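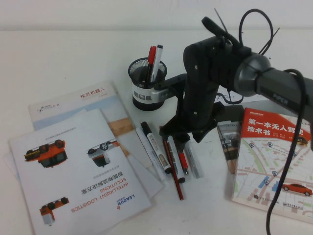 Page last changed: June

About us

Unevik is a small testing group in Dastville. We take methods for teaching robot arms to do things, run them on our own table, and publish what we get. We don't sell arms and we don't sell software. Our income comes from firms who want to know whether a claim stands up before they spend money on it, and they pay the same whether they like the answer or not.

The group was set up by Abundio Tapia, who had spent years buying automation for a parcels depot and had grown tired of demonstration videos. Emmett Iwasaki joined him to run the trials. There are 11 of us now, and most of us came from jobs where a machine that worked nine times in ten was a machine that got switched off.

What we are working on

Our longest-running piece of work is a check on the Veloso method. Veloso is a way of training an arm by copying: a person guides it through a job many times, a model learns from the recordings, and the arm is then left to do the job alone. The people who back it say that mixing views from a fixed camera and a wrist camera lets the model cope with clutter it has not met before. We thought that was a large claim to hang on a handful of tidy tests, so we chose a dull job and made it untidy. The job is pens and a mesh pen holder, with brochures and a book left lying about on the same white table.

We recorded 3000 guided runs. After throwing out those with dropped recordings or a muddled start, we kept 2491 for training. We then ran 943 trials with the arm working alone, changing the layout between blocks.
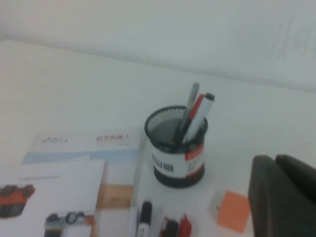

The result is mixed, and we would ask anyone quoting it to quote both halves. When the pens lay in a layout close to the training runs, the method did well, and better than we had expected. When we moved the paper about and left the pens alone, it got worse. That bothers us. A person picking up a pen doesn't care where the brochure is, and a model that does care has probably learnt something about our table that we never meant to teach it.

The second camera helped with the last part of the reach. We could find no good sign that it helped with clutter. It may do so with more data, as Veloso's supporters have told us, but "more data" is an answer that fits every poor result, and we'd like to see it tested before we repeat it.

How we work

The scoring rules are written down before the first trial and stay fixed until the last. A run counts as a success or it doesn't; we gave up on part marks after finding that two of us could watch the same recording and disagree by half a point. Failed runs stay in the set and go to the client with the rest.

We don't call a method "general" on the strength of one table, and that includes ours. Everything above was measured on one type of arm in one room under one set of lights. Gultico, who paid for the first block of trials, asked us for a single score they could put in a slide. We sent them the full table of results and a page on what it leaves out. They have since paid for a second block, with other objects and a different table.

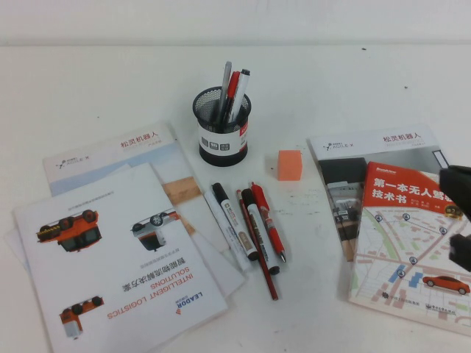
Visits and questions

We are glad to show people the bench, including people who think we have got it wrong. Write to Emmett Iwasaki first if you want to bring a method of your own, and send the scoring rules you would accept along with it. Abundio Tapia deals with paid work. The trial notes for Veloso can be had on request, with the failures left in.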